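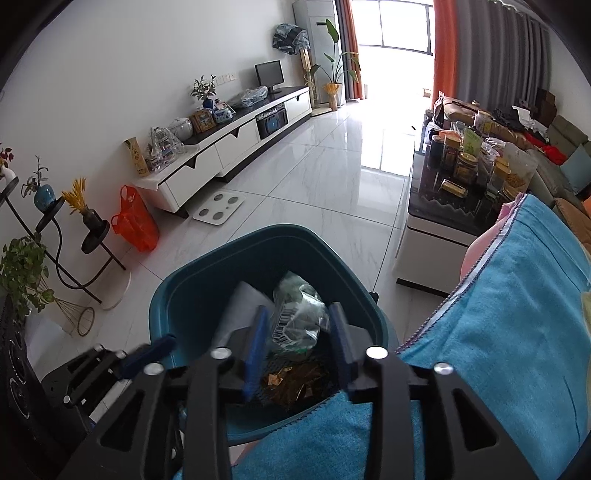

Curneck farewell tour, are we really falling for this again

dropd_tuning wrote:
So the announcement went up this morning. "The last time Curneck will ever share a stage." November, one night only, at the Stada. Floor seats are $189 before fees. I'm old enough to remember the last last time, when Szymon Wasilewska cried into the microphone and then put out a live album of himself crying into the microphone.

I'm not saying don't go. I'm asking what makes anybody believe this one.

marlene_b wrote:
Because Kazue Hoshino is back on bass. She sat out the first farewell and said she'd only come back to finish it properly. I don't think she would put her name on a lie. She's the only one of them who ever turned down money.

dropd_tuning wrote:
Where did she say that? I've seen it repeated everywhere and never with a link. The fan club magazine ran it as "sources close to Kazue," and we all know the fan club magazine is run out of Sławomir Tomaszewski's office. When the manager is your source, you don't have a source.

marlene_b wrote:
It was on the radio. I heard it in the car. I can't link to my car.

oldgoatpete wrote:
Heard the same interview. What she said was that she'd come back "to do it right." Could mean the ending, could mean the bass parts, which that hired guy murdered on the first tour. I wouldn't hang a whole theory on it either way.

Also the sound at the Stada is terrible. Seen three shows there, couldn't make out a word at any of them. If I wanted a proper goodbye I'd pick a different building.

velvetrope99 wrote:
You people are so bitter lol. They're getting on in years, let them have a nice night. I signed up for presale and I'm number 683 in line so I'm feeling GOOD

dropd_tuning wrote:
Number 683 according to who? Gomesar gives everybody a number. My brother-in-law and I signed up an hour apart for the last one and his number was lower than mine, and he was the one who signed up later. It's a number to keep you sitting there with your card out.

velvetrope99 wrote:
ok well it worked for me last time. got 2 seats, row F, no problem

oldgoatpete wrote:
Row F of what, though. They changed the letters on the seating chart at some point. I had row F in the balcony once and needed binoculars to tell which one was Takeshi Ebihara.

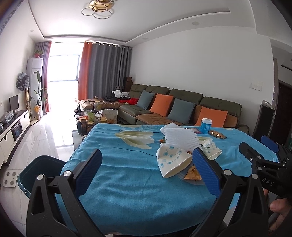 Anyway, to the original question. I believe they'd like it to be the last one. I don't believe Wieczorek would like that, and the label has the contract. Two records still owed, as far as anyone outside can tell. Bands that owe records don't break up, they go quiet and then they put out a Christmas thing.

marlene_b wrote:
The two records thing is a rumor too, Pete. You can't beat me up about my car radio and then bring that.

oldgoatpete wrote:
Fair. It came from Dariusz Górecki, who hasn't had a kind word for any of them ever since he got replaced on drums. Take it for what it's worth. He did have a copy of the contract at one point, or said he did.

hushpuppyfan wrote:
Longtime reader, don't post much. What bugs me is the photos. The announcement has that group shot of the four of them on the stairs, arms around each other, and everybody is writing about how happy they look. Look at the jackets. Szymon is wearing the brown one from the second album promo pictures and he hasn't had that much hair on top in ages. I would bet money the picture is old, and Kazue has been in it all along.

marlene_b wrote:
He could still own the jacket.

hushpuppyfan wrote:
He could. Does he still own the hair?

velvetrope99 wrote:
leave his hair alone!! he looks great bald

dropd_tuning wrote:
The old photo matters more than the hair — if they couldn't get the four of them in one place for a picture, I want to know how they're getting them in one place for two hours in November. My guess is Takeshi does three songs at the end and they call it a reunion. Check the fine print on the ticket page. "Lineup subject to change" is in there, I just looked.

marlene_b wrote:
That's on every ticket ever sold. I bought one for a puppet show that said it.

I'm going. I was at the first farewell and I had a wonderful time, and if there's a third I'll probably be at that too. I don't feel robbed. You all talk like somebody made you buy it.

dropd_tuning wrote:
I don't mind paying to see a band. I mind paying extra for "last." Take the word off the poster and see what the floor costs.

oldgoatpete wrote:
I'll wait until the afternoon of the show and see what people are dumping their tickets for. Last time it was less than the parking.

velvetrope99 wrote:
update, line moved, I'm in!! balcony only tho. is row F good up there

oldgoatpete wrote:
Bring binoculars.

Contact the moderators | Forum rules | Posts are the opinions of the people who wrote them | Back to top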